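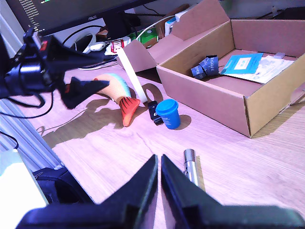 A two-fingered gripper above a wooden tabletop, with small items and an open cardboard box within the work area.

Robot workcell budgeting is the practice of estimating, approving and tracking the cost of a small robotic work area over its useful life. It covers the purchase of the robot arm and gripper, the furniture and fixtures around them, the computers and software that run them, and the labor needed to keep the area in use. The term is mostly applied to benchtop cells in laboratories, training centers and light packing operations. Large factory lines are normally planned under separate capital rules.

Scope

A budget for a workcell is usually divided into capital items and running costs. Capital items include the arm, its controller, the gripper, the table, the mounting frame and any cameras. Running costs include replacement finger pads, cables, electricity, software renewals, training and repair. Organizations differ on where they place the small goods a robot handles during trials. Cups, soft toys, boxes and similar articles are cheap one at a time, but they wear out or go missing, and some buyers now give them a line of their own.

Integration work is the item most often underestimated. It includes mounting, wiring, safety review, calibration and the writing of the first programs. In a cell built from parts supplied by several vendors, integration can cost more than the arm itself.

Choice of gripper

The gripper is often bought separately from the arm and affects several other lines in the budget. Two-fingered grippers are common where the items vary in shape and size, as they can pick up boxes, cylinders and soft goods without a tool change. Suction grippers are faster on flat, sealed surfaces but need an air supply or a vacuum pump. Buyers are advised to list the smallest, heaviest and softest items to be handled before asking for prices. A gripper with too short a stroke may have to be replaced within the first year.

Spare fingers are normally ordered with the gripper. Where the fingers are a custom shape, the drawing files should be named in the purchase order as part of the delivery.

Planning stages

The method described by Rahel Fuchs in the Velthorpe planning guide divides the work into three stages: a task survey, a trial period and a purchase decision. During the task survey, staff record what is handled, how it reaches the table and where it goes afterward. The trial period uses rented or shared equipment. The purchase decision is made only after the trial costs have been compared with the survey.

Meinrad Egger proposed a shorter form for sites that already own one cell. In his version the trial is dropped, and the records of the existing cell serve in its place. Critics of this approach, among them Seraina Riedl, have noted that a second cell is rarely used for the same work as the first, and that the older records can give a false sense of certainty.

Workspace and furniture

Floor and table space are charged in different ways. Some sites treat the bench as existing furniture and assign it no cost, while others charge the cell for the full area it takes out of general use. The second method tends to produce a higher but more accurate figure - an operator station with a monitor, keyboard and mouse may need as much room as the robot. Room for incoming and outgoing boxes should also be included.

Running costs

Wear parts form a small but steady share of the yearly total. At the Landingate training center, the parts budget for the first year was set at 2,657 dollars for two cells, covering finger pads, cables and one spare gripper motor. The center places its main order in January, when its budget year opens, and keeps a reserve for unplanned repairs.

Service contracts are sold by the year or by the visit. Yearly contracts suit cells in daily use. Sites with lighter use often pay by the visit and accept a longer wait for repairs.

Service life

A planning life of seven years is used at Landingate for the arm and the mounting frame. Computers and cameras are written off sooner. Grippers are treated as wear items at some sites and as capital items at others, and the choice should stay the same from one budget to the next so that yearly totals can be compared.

See also

Capital budgeting
End effector
Industrial robot
Total cost of ownership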